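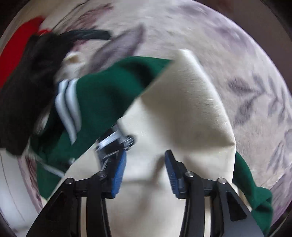
Winter clothing swap to return to Skolach hall in January

Search this site Search Enter keywords Go

A clothing swap for sports tops, knitwear and other winter layers will be held again at Skolach hall in January, after last year's event passed on 347 items to new owners.

The swap is run by Cedeck, a local reuse group, with rail space and tables lent by the Cruickshank community centre. Doors open at 10am and the hall will close at 3pm. Entry is free, and there is no need to bring anything in order to take something home.

Organisers are asking households to start sorting now. Last year a large share of the bags arrived on the morning itself, many of them unsorted, and the queue at the check-in table reached the car park. This time, drop-offs will be taken at the Cruickshank centre during the week before the swap, between 4pm and 6pm.

Each household can hand in up to 50 items. Clothes should be clean, dry and free of holes, with working zips and any cords or drawstrings still in place. Jackets and tops with ribbed cuffs and hems are wanted most, as these went within the first hour last time. Green and white is also in demand – they are the colours of two of the junior clubs that train near the hall, and parents have been asking for larger sizes.

Cedeck has put out a short guide to sorting at home. It suggests using the bed as a work surface, with a blanket spread over it, and taking everything out of the wardrobe before deciding on any of it. Knitted pieces should be laid flat and not hung, so that the hem can be checked along its whole length. Pale clothes are best looked at in daylight, when marks show up more easily.
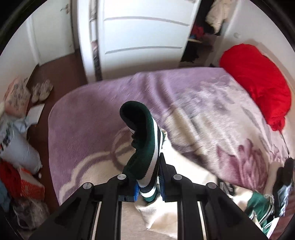
The guide also asks people to do the small things last. Socks, gloves and scarves tend to turn up inside sleeves or under other clothes, and a good number of single socks came in last year with no partner. Pairs can be folded together at the cuff. Odd socks will not go on the tables, but there will be a sack for them by the door and they will be sent for rag.

Shoes can be given in if the soles are sound. Pillows, duvets and blankets can't be accepted, as the hall has nowhere to store them. The animal shelter on the Futum road takes clean bedding on most mornings and has said it is short of blankets.

Bags should be marked on the outside with a rough size – child, teenager or adult – and nothing else. There is no need to list the contents. Labels will be on hand at the drop-off for anyone who forgets.

On the day, clothes will be set out by size, with sports tops on a separate rail at the stage end. Visitors may take up to five items each before noon. After that the limit is lifted, and whatever is left at closing time goes to Cedeck's store for the spring sale.
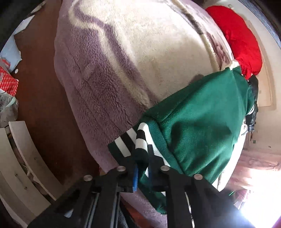

Striped hems should be spread out and checked before a garment is bagged.

A mending table will run from 11am for small repairs such as loose hems, missing buttons and pulled threads. It was added after visitors last year passed over a number of otherwise good garments because of minor faults. Repairs are free, though there is a jar for the cost of thread. Anyone bringing a knitted item is asked to bring matching wool if they have it.

The hall has 100 chairs and the small kitchen will be open for tea and soup. Parking is limited to the spaces along the side wall, and drivers are asked to leave the turning circle clear for the bus. The side entrance has a ramp and will be open all day.

Cedeck is still looking for people to help with hanging and folding on the evening before, from 5pm. Shifts last an hour and a half, and under-16s are welcome with an adult. Names can be left at the front desk of the Cruickshank centre or on the sheet in the hall porch.

Clothes hangers are needed too, wooden or plastic but not wire, and can be left in the crate beside the desk at any time the centre is open.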